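Reading time: 3 minutes
January 2021, by Tarık Işık
Filed under: Grippers & Hand Tools

Chapter 3
Choosing Between Two Hands: How to Compare Grippers Fairly

Sooner or later everyone who works with grippers ends up with two of them on the same bench and a colleague leaning in the doorway asking which one is better. It is a friendly question and a terrible one, and I have answered it badly more times than I would like to put in print. Better at what? Picking a coin out of a shallow tray, or holding a full mug by its side for the length of a hallway? Better on the first morning, when the rubber is fresh out of the bag, or after a month of other people's hands?

This chapter is my attempt to slow that question down a little (you will forgive me if I slow it down a lot). By the end you should be able to set up a comparison on an ordinary table, run it in an afternoon, and write it up so that a stranger could repeat it and land somewhere near your result. You won't need a laboratory. You will need patience, a notebook, and a set of small objects you don't mind dropping.

We will work mostly with two hand-held grippers, the Karaca and the Riteo. Both have two fingers, both are squeezed by the operator, and both can carry a small camera that looks out past the fingertips. On paper they are so alike that students often pick one by color. In use they feel quite different, and much of that difference comes down to the linkage and the pads, the two parts that get the least attention in a catalog.

Let me say a word about pads, because I neglected them for years. A fingertip is only as good as the thing glued to the face of it. Rubber grips well when it is whole and lies flat. Once it starts to split into layers, the finger closes on a loose sheet, the sheet slides over the layer beneath, and the object turns in your grasp just when you were feeling pleased with yourself. If you then write in your notebook that the gripper "slipped," you have recorded something true about the pad and nothing at all about the hand.

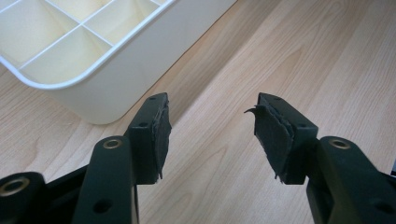
Dandinwood wrote back, after reading an early draft of this section, that worn pads ought to stay in the test, since most grippers in daily use have them and a comparison on perfect rubber flatters everybody. I think that is a very fair point, and it changed how the chapter is laid out. My only request is that wear be treated as a condition of its own, written down like any other. Test a fresh pair of pads on both tools, then test a worn pair on both tools, and never let fresh rubber on one side race against torn rubber on the other. With one finger worse than its partner, note that too, for the object will often rotate toward the weaker side.

The main exercise, which we call the Bedness sort, runs through the rest of the chapter. It asks the operator to move 16 small parts, one at a time, from a tabletop into a divided tray. Dividers are wonderfully unforgiving. A gripper that can set a bolt down on an open table with grace may turn clumsy as soon as its fingertips have to fit between two thin walls and open again without knocking anything. Our own log for the Bedness sort holds 1005 attempts, misses included, and I would urge you to keep your misses as well. They are the part you will go back and reread.

Before you begin, please settle these matters and write them on the first page of your notebook:

Which pads are on each finger, and what state they are in.
Where the tray sits, and which way its long side faces.
What counts as a drop. A part that lands in the right compartment after a bounce has to be called one thing or the other before you start.
Who is holding the gripper, and how long they have practiced.

That last item causes more trouble than the other entries put together. An operator who has spent all week with the Karaca will make the Riteo look dreadful, and the reverse holds just as well. Give each person a warm-up on both tools, and switch the order from one person to the next.

Section 3.1 begins with the fingers themselves. Have a gripper in your hand as you read it, if you can, and open and close it slowly a few times while watching only the tips.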